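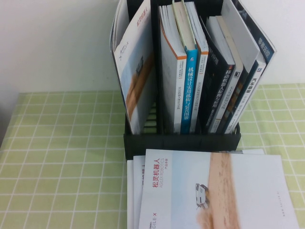 Search this diary Go

September, half past nine at night

Second evening on the book-sorting cell and I still don't believe in it. Trakeo sold it to us as "self-calibrating." Fine. The log says the wrist drifted again at cycle 1797, same as the last run, and what it calibrated itself to I couldn't tell you.

Irina Husar thinks it's the mount. I think it's the software, but I took the base plate off anyway to keep the peace. Two of the bolts turned by hand. So she gets that one. Cleaned the threads, put them back at 40 on the torque wrench, re-zeroed every joint, ran the empty path slow. No complaint from the controller, which I don't count as proof of anything.

Then the fixed target. The organizer goes on the green grid cloth, books spine out, brochures flat in front. Peixoto's manual wants every book vertical. Has Peixoto ever owned a shelf? Ours lean to the right and I'm leaving them like that. If the cell can only find a spine standing to attention, I'd like to know before we pay the second invoice.

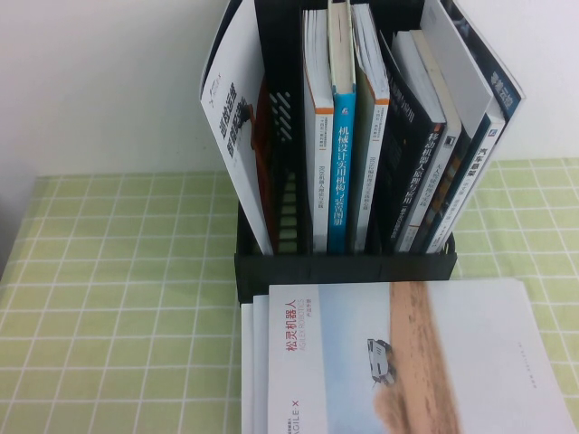 Vol. 2, p. 40

The blue mechanical design book is my reference spine, being the brightest thing in the row. The glossy brochure covers worry me more. Dasis swears their filter handles glare. We'll see.

Left to do: grease the wrist, new cable tie at the elbow, ask Jondo why the spare gasket is the wrong size. Leave it running to 2373 and read the drift again before anyone says "fixed." Irina has already said it twice.

Contact | Copyright the diarist | Back to top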